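The Sheet Drawer Saved My Winter

I didn't set out to become a person with opinions about fabric. I moved into a rental in Clekside with one duffel of linens, most of it hand-me-downs, and figured cloth was cloth. You sleep on it, you wash it, you shove it back in the closet and lean on the door until it clicks. That was the whole system, and it lasted until the closet door quit clicking.

So in April I pulled everything out onto the bed. Everything! Pillowcases that matched nothing, a tablecloth I don't remember owning, a fitted sheet with elastic so tired it hung like a wet noodle. I'd meant to spend an hour on it and was still in there when it got dark, eating crackers over the laundry (don't do that, you will find the crumbs later with your bare feet).

What I learned first is that I'd been sorting by the wrong thing. I always stacked by size, because the label says the size. But I never go looking for a size. I go looking for a feel. When it's freezing I want the heavy, slightly fuzzy stuff, and in July I want the crisp kind that stays cool for maybe a minute after you flip it over. So I started pressing on everything. Flat on the bed, one fingertip straight down, and then a little drag sideways. You'd be surprised how much you get from that. Thin cotton lets you feel the mattress right away, a good flannel pushes back a bit, and the cheap microfiber set I bought in a panic the week I moved in just kind of squeaks at you. 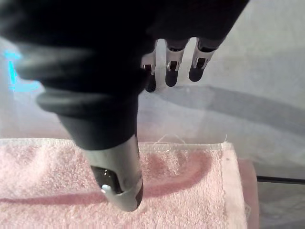 Fingertip down, straight into the fabric.

A woman at the Garnlow shop, where I buy thread and where I always stay too long, told me to do the press before I do anything else, even before I look at the color. I thought that was a bit much. Then I tried it on the two blankets I'd been saving "for guests" and one of them was so scratchy I felt bad for every guest I've ever had. Out it went, to the dog shelter, where I hope it's being appreciated by somebody with fur.

After the press comes the pinch. Pick up a fold between finger and thumb and let go. If it falls back smooth it can go in a drawer, folded in 3 and then rolled. If it holds the crease like a grudge, hang it over a rod or you'll be ironing at midnight before your parents visit. I own an iron, a Dobos, heavy as a brick and older than me, and I love it, but I don't want to see it that often.

The storage part was the cheap part. I got three Sendo bins, the shallow kind, and they slide under the bed with a little room to spare. Winter weight in one, summer weight in another, and the last one is for what I call the maybes. Every household needs a maybe bin. Mine has a quilt top I swear I'm going to finish, plus the tired fitted sheet, which I'm cutting up for dust cloths as soon as I find my good scissors.

Do I recommend doing all of this in one day? No! Do one shelf, put on some music, wash your hands first (hand lotion makes everything feel nicer than it is, I fell for that twice). And keep one set out that you really like and put it on the bed that same night. I went with the old flannel, washed so many times the stripes have nearly gone, and I was asleep before I'd even plugged my phone in.

The closet door clicks again, by the way. There's still a bag of curtains behind it that I haven't touched.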